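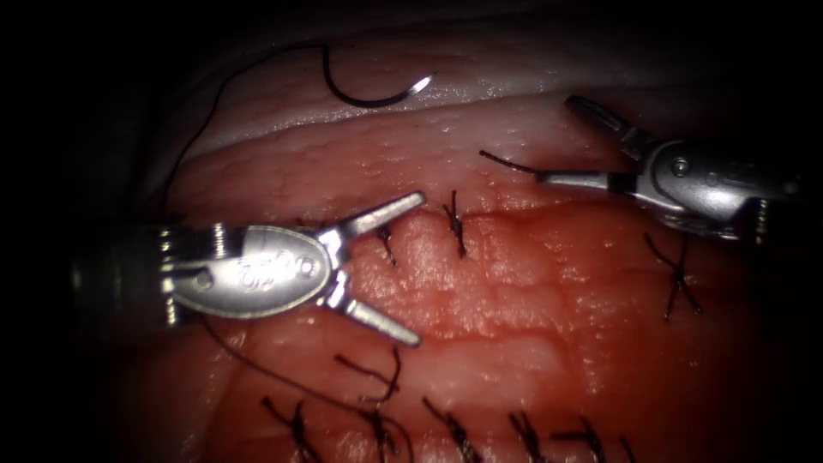

According to Gladys Zapata, the first thing that changed at Plellham was the talking. Surgeons who had once asked for a suture by habit began to say each step aloud, so that the assistant at the table would know whether the next stitch would be placed by hand control or handed over to the software.

Zapata has managed the surgical assistants at the Plellham center for 16 years. She was interviewed together with Audrey-Anne Sutherland, the center's director of surgical practice, for this bulletin's series on automation and staff roles. The center introduced the Grirnik suturing module in February, first in its practice laboratory and under a written agreement with staff representatives. The module can carry out certain parts of a running or interrupted closure while a surgeon supervises from the console. The surgeon may stop it at any point.

"We were asked at the first staff meeting whether this was the same robot we already had," Sutherland said. "The instruments are the same. The difference is who is moving them during a given minute, and staff have a right to know that at all times."

A colored light above each console now serves that purpose. It was added at the request of the assistants, who had found the message on the console screen too small to read from the table.

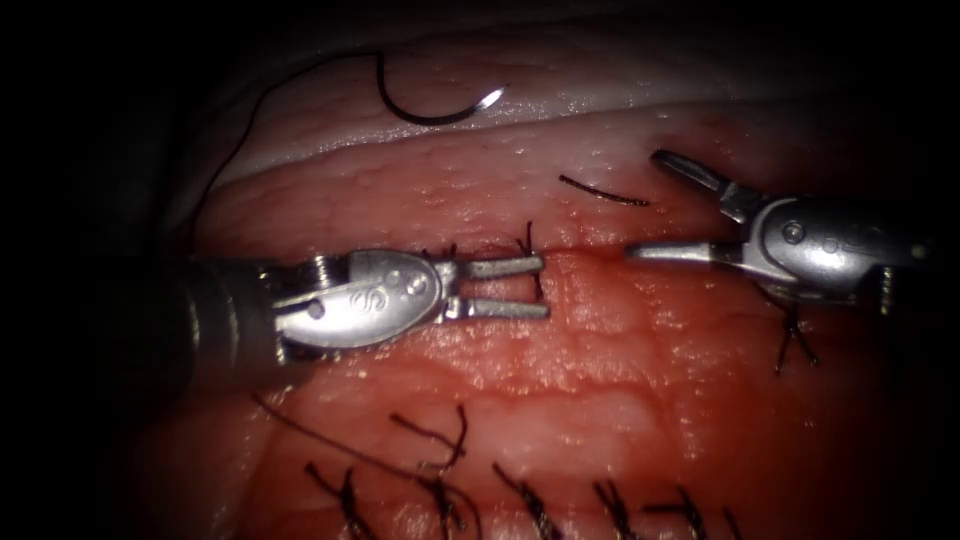

*Two-instrument suturing, Plellham surgical program.*

Sutherland described the early weeks as slow. The practice laboratory logged 3,896 stitches before the review group allowed the module to be used for a complete closure, and each was graded by a surgeon and an assistant separately. Where the two grades differed, the stitch was discussed at a monthly meeting. She said that the meetings had been more useful than the grades.

"An assistant would point out that the bite was fine but the tail was too short to trim safely," she said. "The surgeon had not considered it. The assistants have been looking at knots from the side for years, and we had never written down what they know."

That knowledge now forms a written guide of 5 pages, kept at each console. Zapata drafted most of it. She said that she had been reluctant to do so, as some of her staff believed that a skill once written down would be taken away from them.

"I told them I had the same concern," Zapata said. "I asked the center to put in the agreement that the guide belongs to the department and can't be given to a supplier without our consent. They did that. After that, people brought me their notes." 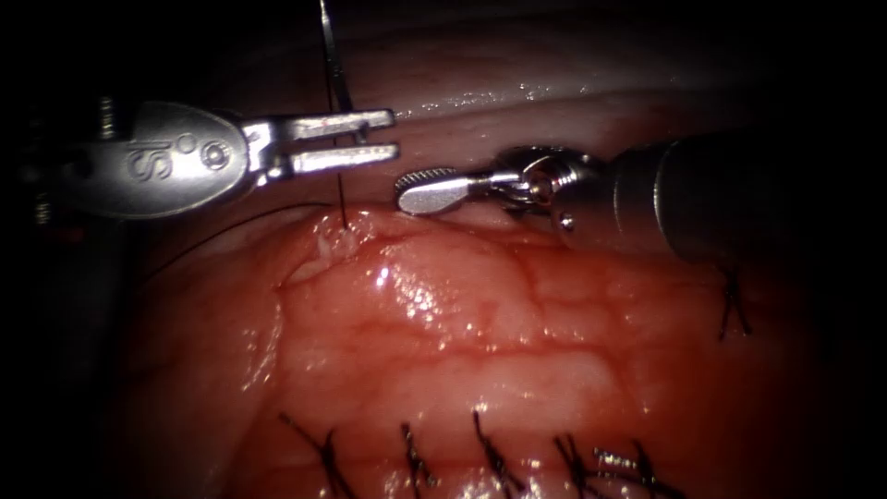

Has the center reduced the number of assistants on each team?

The number is the same as it was before the module was introduced, and the agreement holds it there until the next review.

Sutherland added that she could not make a promise beyond that date. Scheduling has changed in the meantime. Two assistants on each shift are trained to supervise the module, and the hours they spend in the practice laboratory are paid at the same rate as hours in the operating room. The training course was prepared with Dreltarance, a contractor that also maintains the center's consoles. It requires some 1,000 supervised stitches for each trainee, a figure that several assistants consider too high and that Zapata defends.

"If you have watched only a few hundred, you start to trust it," she said. "You need to have seen enough of them to be bored, and then to have been surprised while you were bored."
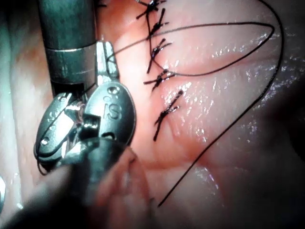
Thread management remains the task on which staff spend the most attention, and it is the subject of the longest section in the guide. Assistants are asked to follow the whole length of the suture and to call out when slack begins to gather away from the stitch being worked on. A closure may look orderly along its line of knots while the loose thread swings out to one side in a wide loop and turns sharply back, as it does in the close view of the row of five stitches. Under the guide, either the assistant or the surgeon may call a pause in that situation, and no reason has to be entered in the record.

Zapata regards that last point as the most important one in the agreement. In the first version, every pause had to be explained on a form. Assistants paused less often as a result, and she asked for the form to be withdrawn. Sutherland initially opposed the request, on the grounds that the explanations would help to improve the module.

"I wanted the data," Sutherland said. "Gladys wanted people to speak up. We could not have both with that form."

Newer surgeons present a separate question. Residents in the Mittal teaching wing still close by hand control for their entire first year and may not use the module before passing the center's own assessment. Sutherland said that she would oppose any shortening of that period. Zapata would like it extended to assistants who move in from other departments, and the proposal is on the list for the next review.

Staff who wish to comment on the guide may do so in writing to either office.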